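Slide 7 – teleop, the sales pitch

Vendors say show it 31 times and it learns. Ask which 31. At Sasen we recorded 400 by remote control and kept far fewer. (Pause here.)

Slide 8 – bagging fruit

The operator knows a bag handle will flop. Does the arm, or is it copying a wrist path? Midar's numbers don't say. 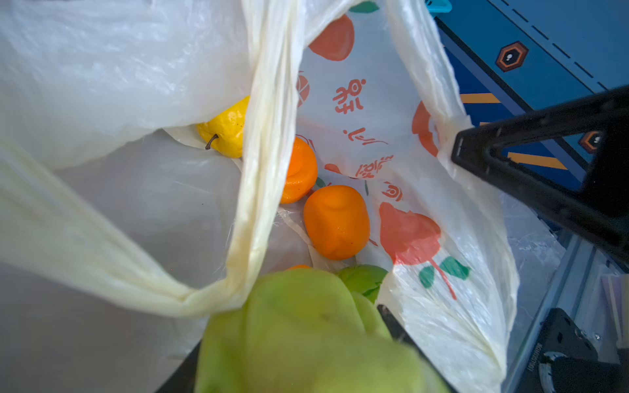
Then ask who drove. We had 3 operators and 3 habits, and the policy picked up the worst one. Skip the Messina clip if short on time. Take questions on cost.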